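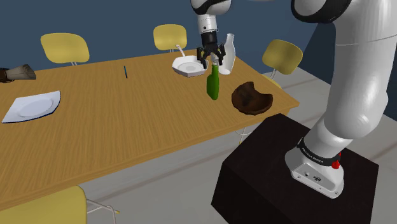

Xiuying Deng asked at the first stop whether the visitors should be told that the arm can miss, and by how much, before anyone is handed the controls. We took the question as the starting point for this section.

Print this page | E-mail this page
Reading time: 2 min

4.2 The open day as a test setting

The open day was held on Sat 9 April at the Hullora building. Doors open all afternoon, 310 visitors signed in, 18 of them took part in the full session with consent forms. The rest watched, or tried one grasp and moved on. Only the 18 are counted in the results.

Each session used the tabletop task in simulation (Figure 4). Rendered table, Franka arm on a pedestal, two-finger gripper, household objects. In Figure 4 the fingers are closed around the neck of the green bottle. The visitor names an object, the planner, Gineo, proposes a grasp, the visitor accepts it or asks for another. No physical arm was used for this part – the insurance question was still open from December and we did not want to wait.

Figure 4. Simulated tabletop task, gripper at the neck of the green bottle. Other objects on the table include a white bottle, two bowls and a square plate.

Sessions were run by Dehua Song at one desk and by the first author at the other. Same script at both desks. Scripts differ in one line, see Appendix B, this was noticed too late to fix. We compared the 2 desks afterward and found no difference in how often people asked for a second grasp.

What people asked for. Bottles first, mostly. A narrow neck looks easy to hold and visitors said so. Bowls were chosen late and several people wanted to know wether the gripper would take the rim or go for the sides. The planner handles both but the display did not show which one was coming, and that was the most common complaint on the comment cards. Fu, the older display from the Samimis project, did show it. We dropped that view to save screen space. Probably a mistake.

Waiting time. Planning was capped at 200 ms per proposal so that the demo would feel quick. Under the cap the planner sometimes returned its first candidate with no ranking at all. Visitors can't see this, they only see a grasp that looks odd. Two comment cards mention it in almost the same words – "why there?"

On Deng's question: desk one gave the warning about misses up front, desk two only if asked. This is the one line of difference mentioned above. Wth so few sessions we draw nothing from it, the next open day will vary it on purpose. Comment card text is in Appendix C, unedited except for names.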